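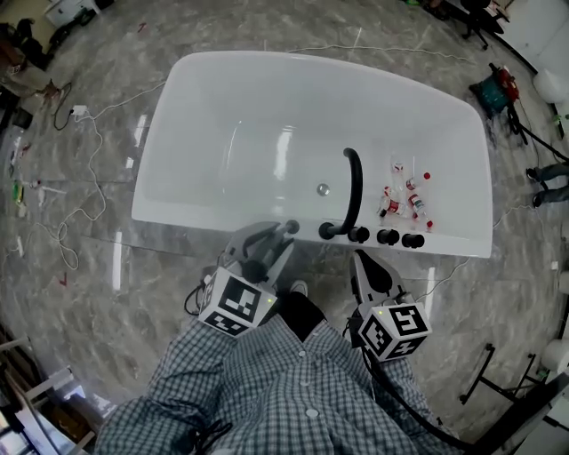 MEDIA RELEASE
February 2026

Renters' group questions Pivham's "water-neutral" bathroom claim

The Rokdale Tenants' Network has called on property developer Pivham to release the figures behind its claim that the new Skoltance apartments will be "water-neutral from the day you move in".

The claim appears on billboards, in the sales brochure and on the first page of the lease. The Network has asked three times to see how it was worked out. It has been sent the brochure twice.

Skoltance will have 300 apartments when the second building opens in May. Every one of them is advertised with a full-sized bath, a rain shower and a "spa-grade ensuite experience". According to the same brochure, residents will save up to 38 per cent on water compared with "a typical home". The brochure does not say what a typical home is, how many people live in it or whether it has a garden. A household in a house with a lawn and a household in a one-bedroom flat are hardly the same customer, and comparing one with the other would make almost any apartment look thrifty.

"We would be very happy to be proved wrong," the Network said in a statement. "If the savings are real, tenants should be able to read about them in something with numbers in it. At the moment we have a leaf symbol and a percentage."

Pivham has told the Network that the remaining water use will be "balanced" through an offset program run by the consulting firm Stojanovska. Neither company has said where the offset water comes from, who measures it or what happens in a dry year. The Network understands that offsets are bought once, at completion, and has asked whether anyone will check the buildings' meters after that. It has not had an answer.

There is also the matter of who pays. Tenants at Skoltance are charged a "sustainable living contribution" of $800 a year on top of rent and on top of their own water usage. The lease describes the contribution as covering "greywater systems, education and community initiatives". Tenants in the first building say the education so far has consisted of a fridge magnet. Several have asked the building manager where the greywater tank is and were told it would be part of a later stage.

The Network has collected 1,742 signatures from Rokdale residents on a petition asking Pivham to:

Publish the full calculation behind the water-neutral claim, including the comparison home used.

Release metered water use for the first building, with tenants' details removed.

Suspend the annual contribution until the greywater system is installed and working.

Take the words "water-neutral" out of the lease until the first two items are done.

The petition will be delivered to Pivham's Rokdale office before the second building opens. The Network has also written to the local council to ask whether the claim was considered when Skoltance was approved, and whether any condition of approval depends on it.

Copies of the Network's letters to Pivham and Stojanovska are available on request. Tenants who have paid the contribution and would like help reading their lease can drop in to the Network's office during opening hours. Please bring the lease and your most recent water bill.

Media enquiries: Rokdale Tenants' Network, communications desk

ENDS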